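Vivusside Block Puzzle: Frequently Asked Questions
Last updated 1 March 2020 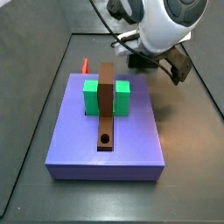
Most of the questions we get are about fit, so those come first. If yours isn't covered, write to us through the contact form.

The brown piece won't lie flat in the channel. What's wrong?
Check the channel for grit or a stray bit of plastic and brush it out. Then lower the piece straight down with the post standing up. Don't force it in at an angle.

Is the gap at the front end of the channel a defect?
No. The channel is a little longer than the bar. You need that room to get the piece back out.

Which green block goes on the left?
Either one. They go on both sides of the post, pressed up against it.

I can see fine lines along the side of the base. Is it cracked?
Those are layer lines from printing. A crack is usually deeper and catches a fingernail. If you find one, send us a photo and we'll replace the base.

Can I glue the parts?
You can, but then it no longer comes apart — and we can't take back glued sets.

How do I clean it?
Lukewarm water, mild soap, soft cloth. No dishwasher. Keep it off radiators and out of parked cars.

Can I buy a single part?
Yes, up to 6 loose parts per order. Blocks ship from our Nerkow workshop. Bases are made in batches and can take 2 weeks longer.

Do parts from the Busarero set fit this base?
No. The Busarero channel is narrower. Older sets sold under the Juška name do fit, except those made before the January change to the base.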